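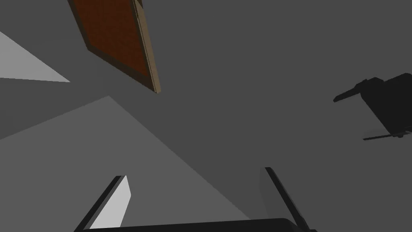 Exit interviews – who should be running them?
Workplace & People Management forum, page 2

corkdale_ops wrote:
Thanks for all the replies on page one, I've read every one of them with my coffee this morning. To fill in what I left out: we're a company of 74 people, and 14 have left since February. I've been sitting down with each of them myself on the last day, and I get the same sweet, polite answer every time. "Great team, time for something new." Then I hear from a friend of a friend that it was the shift swaps!

marnie1677 wrote:
Oh, I feel for you, I did it that way for years. People won't tell the operations manager that the schedule is the problem when the operations manager writes the schedule (no offense meant at all, I wrote ours too). We moved the talk to two weeks after the last day, over the phone, with someone from another department, and my goodness, the things we learned. One woman talked for an hour and I think she felt better for it.

Drilero wrote:
I'm going to disagree a little, Marnie. Two weeks later half of ours never picked up, and the ones who did were the angry ones. I'd keep it in the final week but hand it to an outsider. We used a consultant, Tihomir Gashi, and he sent us themes with no names attached. It did cost more than I wanted to spend.

corkdale_ops wrote:
Did people know their names would be left off? I worry that in a place our size I'd recognize everyone by the second sentence anyway.

Drilero wrote:
They were told in writing beforehand. And yes, I guessed a couple of them, and kept it to myself.

allari_hr wrote:
I'd skip the exit interview and talk to the people who are still there – a half hour each, twice a year, asking what would make them start looking. By the last day the decision was made months ago.

marnie1677 wrote:
I like those talks too, but I'd hate to give up the other kind. Folks on their way out have less to lose, bless them.

corkdale_ops wrote:
I have two people finishing up this month, so I'll ask our office manager to call them afterward and I'll stay out of the room. Allari, would you mind posting the questions you use?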